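Undness lab visit, quick notes

Monday, got in at 9 after the wrong bus. Tetsuya Uchida met us at the door, no slides, straight upstairs. Good start. Four of us from Kakow, plus Aino Lindqvist from the Dullska side who had seen an older version of the setup and kept saying it was louder then.

What they do: people drive the arms by hand for a task, over and over, every run gets saved, the model learns from the saved runs. We knew that part. What we came for was how they keep the runs usable, because ours arent.

Numbers I wrote down. 1,968 runs in the set so far. They want 300 per task before they train anything on it. 22 runs is a normal morning for one operator, Mohcine Fahmy says more than that and the hands get sloppy. He throws out his own bad ones same day. We wait until Friday and then can't remember what went wrong.

Panels were the task we watched longest. Two flat pieces side by side, arm comes in over the join. Mohcine doesn't square them up between runs, he shoves them a bit off on purpose so the model sees crooked ones too.

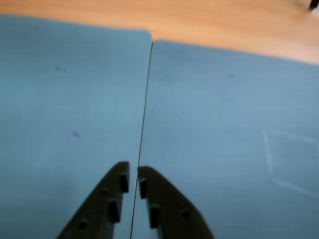
Gripper over the seam, panel task. Wood table, blue panels, marks and all.

Asked about the scuffs. They stay. Musyoka Bakilana tried a fresh set of panels early on and the model got fussy as soon as anything had a mark on it, so now the worn ones are in the rotation for good. Want to try this at home with our trays.

Labeling is done in a tool called Amrani, in house. Each run gets a pass/fail and one line of text. Only one line! Frøydis Boström used to ask for a paragraph and got garbage after lunch. She showed us the first 100 notes, half of them say "ok".

Didnt get to see training, the machine was booked. Also no answer on wether they'd share the reset checklist. Tetsuya said he'd ask.

Lunch was soup, fine. Left at 2:30.

To do: same-day discards, crooked starts, one-line notes. Email Tetsuya re checklist. Aino has the slides from September, get those off her.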